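Projektbericht: Können Maschinen schon den Haushalt machen?
Wanda Wojcik, Projektgruppe Alltag und Automation
Stand: 13/06/2020

Eigentlich wollte ich über Saugroboter schreiben. Die kennt jeder, meine Tante hat einen, und ich hätte den Bericht an zwei Nachmittagen fertig gehabt. Dann meinte Wanda Baptiste (ja, wir heißen beide Wanda, und ja, das gab das ganze Semester über Chaos im Mailverteiler), dass Saugen so ziemlich die einzige Hausarbeit ist, bei der man nichts anfassen muss. Und da hatte sie leider recht. Also haben wir die Frage umgedreht: Was ist mit den Sachen, für die man Hände braucht? Abwaschen, Tisch decken, Regale einräumen, den Kram vom Tisch räumen, der da seit gestern liegt.

Wir haben zuerst eine Umfrage gemacht. 231 Leute haben geantwortet, viel mehr als gedacht! Wir wollten wissen, welche Aufgabe man sofort an eine Maschine abgeben würde. Ganz vorn lag das Geschirr, danach kam die Wäsche, und 40 Personen haben »alles« geschrieben, was wir als eigene Kategorie gezählt haben. Acht wollten gar nichts abgeben. Eine davon schrieb, beim Abtrocknen kämen ihr die besten Ideen. Schön für sie, mir kommt da nur schlechte Laune.

Für den Vergleich mit dem Einzelhandel durften wir außerdem bei Gusmont ins Lager, einem kleinen Haushaltswarenladen in Prastham. Dort werden Becher, Siebe, Schüsseln und lauter kleines Zeug ausgepackt und in die Regale gestellt, alles per Hand. Die Filialleiterin hat mir einen Karton hingestellt und gesagt, ich solle mal machen. Ich habe 60 Teile eingeräumt und dabei kein einziges Mal darüber nachgedacht, wie ich zugreife. Erst hinterher auf dem Heimweg fiel mir auf, dass ich eine Schüssel ganz anders nehme als einen Löffel, und dass ich das nie gelernt habe, jedenfalls nicht bewusst.

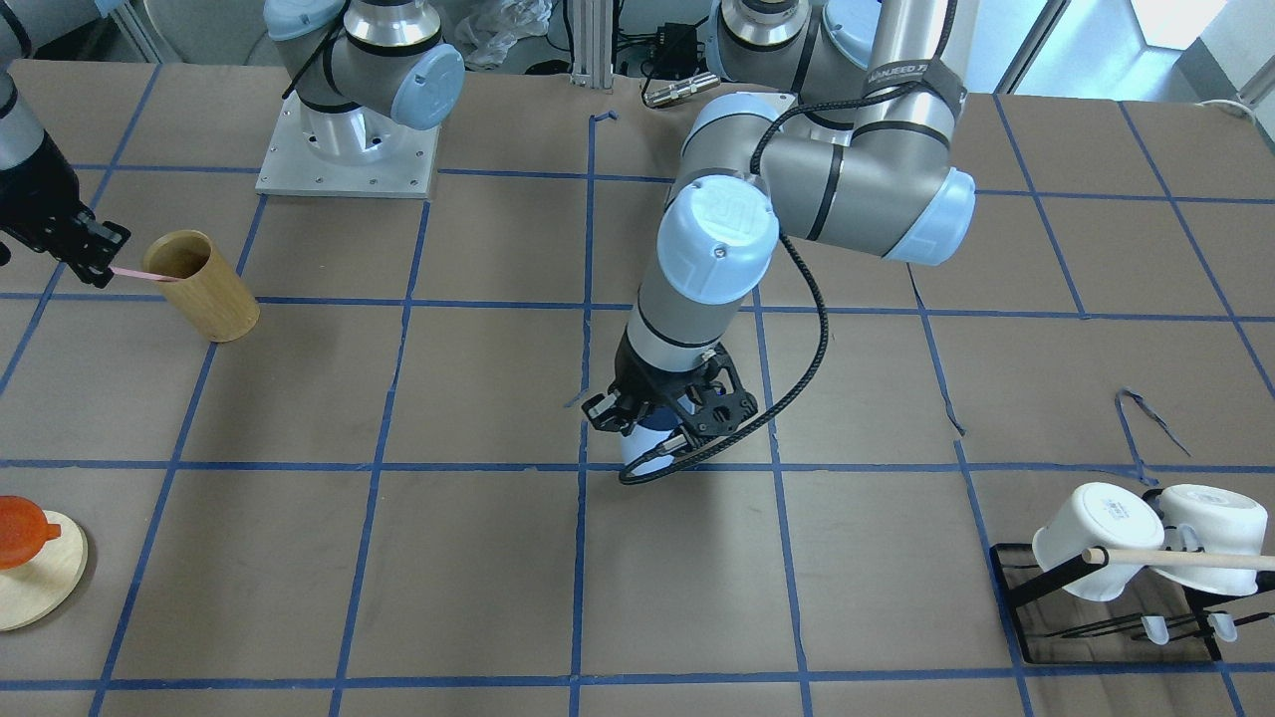
Am meisten beschäftigt hat mich in diesem Projekt das Greifen, und zwar das ganz banale. Ein Küchentisch ist für eine Maschine eine Zumutung: Jedes Ding hat eine andere Form, ein anderes Gewicht, manches gibt nach und manches zerbricht. Nehmen wir den rosa Trinkhalm, den der linke Greifer da waagerecht zum Holzbecher hin hält. So ein dünnes Ding muss fest genug sitzen, damit es nicht verrutscht, und ein bisschen zu viel Kraft verbiegt es vielleicht schon. Dann steht der Becher aber aufrecht, die Öffnung zeigt nach oben, und wer einen Halm ordentlich hineinstellen will, muss ihn irgendwann kippen. Ich mache das beim Reden, ohne hinzusehen. Ein Programm muss wissen, wo der Halm anfängt, wo der Rand vom Becher ist und wie weit es noch runter darf — und beim nächsten Becher womöglich alles noch mal von vorn. Vorn rechts hängen zwei weiße Tassen kopfüber am Abtropfgestell, und da wird es für mich noch spannender, denn so eine Tasse muss man ja erst vom Gestell lösen und umdrehen, bevor man sie irgendwo hinstellt.

In der Gruppe haben wir uns darüber richtig gestritten. Wanda B. findet, dass zwei Arme das Problem fast lösen: einer hält, einer arbeitet, so machen wir es schließlich auch. Ich bin skeptischer. Zwei Arme müssen sich auch absprechen, und sie dürfen sich nicht in die Quere kommen. Wir haben das an uns selbst ausprobiert, sie war die linke Hand und ich die rechte, und wir wollten zusammen ein Marmeladenglas aufschrauben. Es ging! Aber es hat ewig gedauert, und beim zweiten Versuch hatte ich Marmelade am Ärmel.

Wie man so etwas bewertet, war dann die nächste Baustelle. In unserem Bericht vom Oktober hatten wir nur »kann« und »kann nicht« angekreuzt, und Frau Castellanos, unsere Betreuerin, hat das zu Recht zerpflückt. Jetzt benutzen wir drei Stufen, die bei uns intern Brakine-Skala heißen (nach dem WG-Kater, der auch nicht alles kann, was er anfängt):

Stufe 1: klappt nur, wenn jeder Gegenstand genau am erwarteten Platz liegt.
Stufe 2: klappt auch, wenn die Sachen verschoben oder verdreht sind.
Stufe 3: klappt in einer fremden Küche mit fremdem Geschirr.

Meine Einschätzung nach allem, was ich gelesen und gesehen habe: Fürs Umräumen einzelner Teile halte ich Stufe 2 für machbar. Bei Stufe 3 wäre ich sehr vorsichtig, und einen kompletten Abwasch mit Töpfen, Essensresten und glitschigem Besteck würde ich noch niemandem versprechen. Im Laden sehe ich bessere Chancen als zu Hause, weil dort wenigstens das Regal morgen noch da steht, wo es heute stand.

Offen ist noch der Teil über die Wäsche. Wanda B. schreibt ihn gerade, und die Auswertung der Freitextantworten hänge ich an, sobald wir uns geeinigt haben, ob Bügeln eine eigene Aufgabe ist.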